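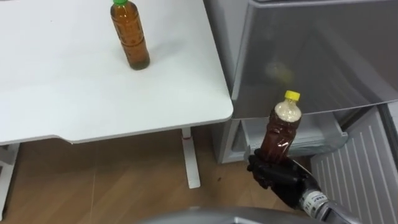 Residence permit expires while replacement passport is pending – can the permit be renewed on the old passport number?

Last updated: 2018-02-13

permit_holder_kp

I hold a long-term residence permit for Estard, category B (employment), issued at the Kandport district office. The permit is a card, and the card carries the number of the passport I had when I applied. I am a citizen of Solheim.

My passport is full. It is still valid by date, but there are no blank pages left, so I applied for a replacement at the Solheim consulate in Kandport. The consulate kept the old passport, gave me a stamped receipt, and told me that processing takes up to 63 days. They would not give a firm date. The receipt has my name, date of birth, the old passport number and the application number. It has no photograph.

My residence permit expires in May, before the new passport is likely to arrive if it takes the full period. The renewal form asks for "number of valid travel document" and the checklist asks for the original plus a copy of every page that has an entry in it. I have a full scan of the old passport, made before I handed it over, but it is not certified.

What I need to know:

Can I file the renewal with the consulate receipt and the uncertified scan, and supply the new passport number later?

If the district office refuses to accept the filing, does my right to work stop on the expiry date printed on the card, or is there some period after it?

My spouse and child hold dependent permits that are tied to mine and have the same expiry date. Their passports are fine. Can they file on time even if I can't, or are they blocked until my file is open?

I called the information line and was told "come with your passport." I explained that I don't have it. I was told to come when I do.

I don't plan to travel before this is settled. My employer is willing to write any letter that is needed, but the HR department has no experience with this and asked me to find out what the letter should say.

counter_window

Yes, you can file. The point that matters is the difference between lodging an application and completing it, and the information line tends to run the two together.

An application for renewal is lodged when the office receives the signed form, the fee of 50, and proof of identity. The valid travel document is on the list of supporting items. A missing supporting item gives the office a ground to send you a deficiency notice. It does not give the counter a ground to hand the form back to you. If the clerk tries to do that, ask for the refusal in writing with the legal basis stated. In my experience the form is then accepted.

For proof of identity you can use the residence card itself as long as it has not expired. This is the main reason to file before the date on the card. After that date the card no longer counts as identification and you really would need the passport.

What to put in the travel document field: write the old passport number, and next to it "held by issuing authority, replacement pending" and the consulate application number. Do not leave the field blank. The form is keyed in by hand and a blank field stops the entry. The data entry clerk will send it back without it ever reaching a case officer, and you may not hear about that for weeks.

Attach the following:

– copy of the consulate receipt, both sides, even if the back is blank
– translation of the receipt, if it is not bilingual
– the scan of the old passport, every page including the ones with no stamps
– a short signed statement that the original was surrendered to the consulate, with the date
– copy of both sides of your current card

The scan does not have to be certified at this stage. They can ask you for a certified copy in the deficiency notice, and by then you will probably have the new passport and the old one back with a corner cut off. Ask the consulate now to return the canceled passport. Some consulates destroy it unless you tick the return box, and you want it for the entry stamps.

On the right to work: if the application is lodged before expiry, the conditions of the old permit continue until there is a decision. You should be given a lodgment certificate. It is a plain sheet with a barcode, and your employer can keep a copy of it alongside the expired card. If nothing is lodged before expiry, the right to work ends with the card. There is no period after it. People often mention a grace period, and one does exist, but it covers departure only. It lets you leave the country without a penalty. It does not let you work.

The deficiency notice gives you 16 working days to respond. It runs from the date of delivery, and the date printed on the letter is irrelevant. You can request one extension, in writing, before the time runs out, and a pending passport application is an accepted reason. Attach the receipt again. The person handling the extension does not always have the full file in front of them.

Employer letter: it should state your position, the start date of the contract, the end date or the fact that it is open-ended, current salary, and that employment will continue if the permit is renewed. Leave the passport situation out of it. The employer has no first-hand knowledge of that and it only invites questions.

solheim_abroad

I did this at the Pullura office, not Kandport, so take it for what it is worth. They accepted the receipt without any discussion. But my receipt had a photo on it. If yours doesn't, go back to the consulate and ask for a certificate of identity. It is a separate document, there is a fee, and they do not offer it unless you ask. It has a photo and an embossed stamp, and the offices here treat it as a stand-in for the passport in everything except travel.

Also my new passport came much earlier than they said. The long estimate is for the busy season.

One other thing, the new passport will have a new number and the card will be issued with whichever number is in the file on the day it is printed. Mine was printed with the old one and I had to pay for a correction. Send them the new number the same day you get it.

dependents_desk

The earlier replies cover the main application, so I will only deal with the dependent permits.

Dependent files are separate files with a cross-reference to the principal's file. The cross-reference field needs the file number of a principal application that is either granted or pending. It does not need the principal application to be complete. As soon as you have the lodgment certificate, the number on it can be used on the other 2 forms. You can submit all of them at the same appointment if you tell the counter at the start that it is a family filing. Yours has to be keyed in first.

If for some reason your application is not accepted, the dependents can still lodge on time by giving the file number of your existing permit. The office will suspend the files until yours is resolved, and a suspended file still counts as pending, so their stay remains lawful. I would treat this as a fallback only. Suspended files go into a different queue and have to be reactivated by written request, and that step is easy to miss.

Each dependent needs the relationship document again, even though it was provided for the first permit. For the child this means a birth certificate. If yours was issued in Solheim, check whether the extract has a validity period – the older format has none, but the newer one does, and offices will reject an expired extract. The marriage certificate is accepted without a time limit as long as the translation is attached to it physically and the translator's stamp runs over both sheets.

A correction to what was said about travel: the certificate of identity mentioned above is not accepted in place of a passport for the child's file if you are the parent signing. The signing parent is identified by the residence card. Bring the card even if you have already handed in a copy.

The lodgment certificate does not allow re-entry. If any of you has to leave Estard after the card expires and before the decision, a return visa has to be requested first, and that does require a valid passport with at least one blank page.

permit_holder_kp

Thank you. I have asked the consulate for the certificate of identity and for the old passport to be returned. The appointment at the district office is booked as a family filing. One remaining point: the online booking system asked for a passport number and rejected the application number from the receipt, so I entered the old passport number. I assume that is consistent with what will be on the form.

counter_window

It is. The booking number is only used to match you at the door. Bring a printout of the confirmation.

Related items

Change of employer while a renewal is pending
Estard: which consular documents need a certified translation
Pullura district office – walk-in hours for card collection
Name spelled differently on passport and residence card
Does time spent on a lodgment certificate count toward permanent residence?
Canceled passport not returned by consulate

Get new replies in this section by email once a week. Enter your address to subscribe to the newsletter. You can unsubscribe at any time using the link in each message.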